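3.2 Materials and arrangement of the table

The household items in our study were selected from the things that families in Jallside reported to find on the kitchen table at the end of the day. From the Tokarz list of 3,800 small objects we kept up to 300, and we grouped them by how well they hold their form. Aluminum foil was placed in a group of its own. A used piece of foil does not return to a flat sheet, and it also does not behave like a solid body, so it is difficult to say what its "shape" is. Figure 2 gives one arrangement.
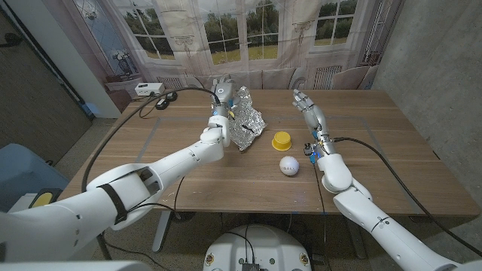

Figure 2. Crumpled foil, yellow cup-shaped object and white ball on the wooden table. Light-blue tape outlines the work area.

The ball and the yellow object served as companions with a more stable form. We did not try to make the foil pieces equal to each other. Following the suggestion of Dorottya Kiss, each piece was crushed by hand and then left as it was, because pressing it again into a regular ball would remove the creases which interest us. The same practice is described in the Olotov study of kitchen waste, although there the foil was first cut to a fixed size.

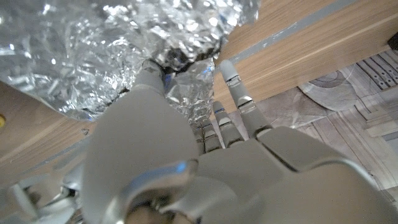

For the description of wrinkled surfaces we used two terms. A "ridge" is a sharp line where the sheet is folded over itself, and a "pocket" is the hollow between ridges. Small pieces have few pockets and are easily confused with crushed paper in the written records - for this reason the material was always noted together with the form. The Banden coding sheet, which we adapted for this purpose, has no separate entry for foil, and we added one under "wrappings".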